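Fruit Waste in Shared Flats
Project report, Home and Consumer Studies, second year
Group: Asanka Bhattacharjee, Su-bin Tak, Eero Valtonen
Supervisor: Seija Toivonen
June 2019

1. Introduction

Our project looked at how much fresh fruit is thrown away in shared student flats, and whether the place where it is kept makes a difference. Fruit is often bought with good intentions and then forgotten. We wanted to know if this was true of the people we live near, and which kinds of fruit were the worst for it.

We left out vegetables, juice, dried fruit and anything tinned. We also left out fruit bought for a particular recipe, as this is normally used on the same day.

2. Method

We asked for households in the Hitari and Tierney blocks by putting a notice in the laundry rooms and sending one message to the residents' list. In the end 28 households took part. Each one kept a diary for four weeks. When somebody bought fruit they wrote down the kind, the amount, the price if they still had the receipt, and where it was put. When the fruit was finished or thrown away they filled in the last column.

A bunch of grapes, a punnet of berries and a net of oranges each counted as one purchase. Loose apples, pears and bananas counted as one purchase if they were bought together. We had some trouble with melons, which several flats bought between them, and we put these under the flat where the melon was cut.

Storage was put into three groups: fridge, kitchen worktop and living room. The living room group covers bowls on shelves, window sills and coffee tables.

Martti Peltonen from the year above lent us his kitchen scales and showed us how he had set up the diary sheets for his own project on bread. We changed his sheets a little. The column for slices was no use to us.

3. Results

The diaries gave us 486 purchases. Apples were the most common, followed by bananas and grapes. Berries were bought less often than we had expected, and the usual comment was that they cost too much.

Fruit in the fridge kept longest but was also the fruit most often found spoiled at the back of a shelf. Fruit in the living room was eaten fastest. This was clearest for grapes. A bunch left out on a low table was normally gone by the next evening, while a bunch in the fridge drawer could last more than a week and then go soft. Bananas did badly everywhere.

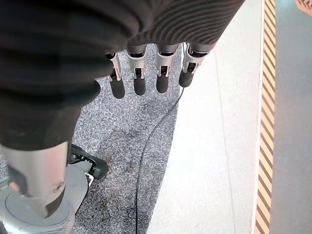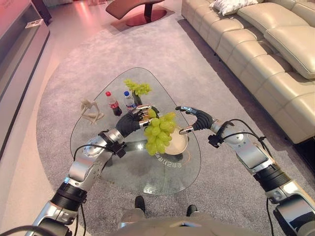
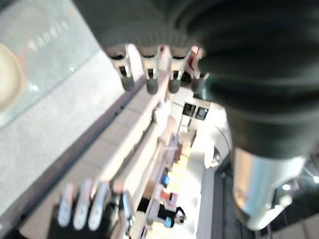 Figure 1. Middle picture: pale green grapes and the glass coffee table.

The largest single loss was a bag of pears weighing 1,000 grams, which was put on top of a cupboard in one of the Tierney flats and found at the end of the third week. Without it the figures for pears would have been much the same as those for apples.

Washing also seemed to matter. Flats that washed their grapes on the day they bought them ate more of them, but they also reported more mould if the grapes were put away wet. Eero checked the diary notes on this twice, but there were too few of them to put in a table.

4. Discussion

People ate what they could see. This fits with what the households told us in the short talks we had with them at the end. One flat had moved its fruit bowl out of the kitchen during the second week without telling us, which made their diary harder to read but gave us a useful comparison.

Our results have some weak points. Writing things down probably made people more careful. Four weeks is short, and all of it fell in spring, when the flats are cool. In September, with warm rooms and fruit flies, leaving grapes out may be a poor idea. Two households stopped filling in prices in the last week, so we have not worked out the cost of the waste.

5. Suggestions

Buy small bunches. Keep one day's fruit in sight and the rest in the fridge. Dry grapes well after washing. Keep bananas away from everything else.

The blank diary sheet and the full table of purchases are in the appendix, which is held with Seija Toivonen.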